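Garkedia Help Center
Ticket: Recurring buy skipped, cash shows as "unsettled" and won't move
Category: Deposits and settlement
Status: Solved
Opened by: Ilona Szűcs
Assigned to: Muireann Cullinane

Ilona Szűcs
Tue 24 September

Hello there, and thank you in advance to whoever picks this up. I've had my brokerage account with you since March and it has been smooth sailing until now, so please don't take this as a complaint, I'm just puzzled and a bit anxious.

I moved $2000 from my bank (Sarkmont Savings) into the account so that my recurring buy of the Galli dividend fund would go through. The money left my bank, I can see it gone on their side, and your app shows it too, but in gray, under "unsettled." The recurring buy didn't happen. The message I got was "Order skipped: insufficient settled cash (code 133)." Then I tried to buy the fund by hand, same code. Then I thought, well, let me just send the money back to the bank and start over, and the withdraw button is gray as well. So it's sitting in the middle somewhere and I can't go forward or back.

Things I've tried: signing out and in, deleting the app and putting it back, using the website on my laptop in place of the phone, and turning the recurring buy off and on again. My nephew told me to clear my cookies and I did, which signed me out of everything else I use, so thanks to him for that.

I've never seen this before. Earlier deposits could be used right away. Did I do something wrong?

Muireann Cullinane (Garkedia Support)

Hi Ilona,

Thank you for such a clear write-up, it saved me asking you half a dozen questions. You didn't do anything wrong and your money is safe. I can see the deposit on our side with a status of "received, pending match," so it has reached us and it's in your name.

Code 133 is our settled-cash check. It's supposed to come up when somebody tries to use a deposit that's larger than their instant limit before the bank transfer has cleared. What I don't understand yet is why your instant limit is showing as zero. For an account like yours, open for months with no returned transfers, I'd expect you to be able to use the deposit straight away, the way you did before.

Could you look at two things for me when you have a minute?

Go to Settings, then Linked accounts, and tell me whether your bank shows as "Verified" or "Verify again."
Open the deposit itself in your Activity list and tell me what it says next to "Sent by."

And please leave the recurring buy switched on for now. Every time it gets turned off and on, the system makes a new schedule, and I'd like to keep the old one so we can see what happened to it. No harm done so far, though, I can still see the original.

Ilona Szűcs

Hello Muireann, what a quick answer, I'd only just put the kettle on!

The bank shows "Verify again" with a little orange mark next to it. I'm sure I never saw that mark before, but I don't visit that page very often, so I can't swear to it.

Next to "Sent by" it says I SZUCS. That's me, of course, only without the accent. My name is Szűcs and that's how I have it with you. The bank has always been hopeless about it. On my debit card they have it one way and on my statements another, and when I opened the account there the young man asked me whether it was a typing mistake.

Muireann Cullinane (Garkedia Support)

Oh, that's very helpful, and I have a lot of sympathy about the name. Mine gets spelled a new way every week.

I think we have two things going on at once, and I'm going to bring in a colleague from the payments side to confirm it. I'm adding Guoqing Shao to the ticket. He can see the matching log, and all I can see is the result of it.

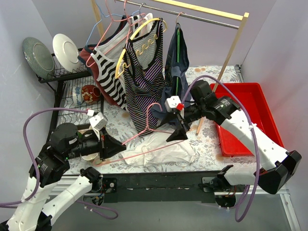
In the meantime, you can go ahead and do the "Verify again" step. Tap the orange mark and it'll take you to your bank's sign-in page, where you approve the link, and then it brings you back to us. Please do this on the website, as the phone app has been sending a few people back to the wrong screen and I don't want to add a third problem to your two.

Guoqing Shao (Garkedia Payments)

Hi both. Log notes below, then the plain version.

Deposit received: yes, full amount
Bank link: expired, consent not renewed
Name match: failed, "SZUCS" against "SZŰCS"
Instant limit: set to 0 by expired link
Return hold: on, set by failed name match

Plain version: when the bank link expires, the instant limit drops to zero until it's renewed. That explains the skipped buy. Separately, the name check didn't treat U and Ű as the same letter. It handles most accented letters fine (the ordinary umlaut passes), but the long double-accent ones used in Hungarian were missing from the table after our last update. A failed name match puts a hold on sending the money back out, and that's your gray withdraw button.

Your earlier deposits passed under the old table.

I've matched this deposit by hand and lifted the hold. The limit will come back once the link is renewed. Give it up to 10 minutes after that and refresh the page.

Ilona Szűcs

Thank you, Mr. Shao. I've done the verify step on the laptop. It asked me for a code by text message, and then it said "Linked," and the orange mark has gone.

I made myself wait before looking again. The cash is now in black and the withdraw button is lit up. I won't be withdrawing, I only wanted to know that I could!

One more question, if I'm not wearing out my welcome. Will the recurring buy that was skipped happen now by itself, or do I need to place it? I don't want to end up buying the fund twice.

Muireann Cullinane (Garkedia Support)

You're not wearing out anything, it's a good question and I should have covered it.

A skipped buy doesn't run later on its own. It stays skipped, and the next one goes ahead on its usual date. If you'd like to make up for the missed one, place a single order by hand for the same amount – it won't affect the schedule. I've also removed the 2 extra schedules that were left over from switching it off and on, so you now have just the original.

The bank link needs renewing from time to time, and you should have had an email before it ran out. I looked, and ours went to your old address at Fanance, the one you first signed up with. You changed your login email afterward but not your notices email, and they're kept separately (I know, I know). You'll find it under Settings, then Notices.

Ilona Szűcs

That was my work address and I've been retired from there since the spring, so it's no wonder. I've changed it now. The order is placed and it says "Filled."

Thank you both so much. I'll leave the spelling of my name as it is, if that's all right with your table.

Guoqing Shao (Garkedia Payments)

Please do leave it. The missing letters are being added back, and I've put a note on your account so that deposits under either spelling will match until then.

Internal note made public on closing: Nazareno Bianchini has linked this ticket to the name-match bug. Agents who see code 133 together with a gray withdraw button should check the bank link first, then the "Sent by" line, and pass it to Payments if the name has a double-accent letter. Don't ask the customer to change their legal name on file.

Ticket marked Solved by Muireann Cullinane. Replying will reopen it.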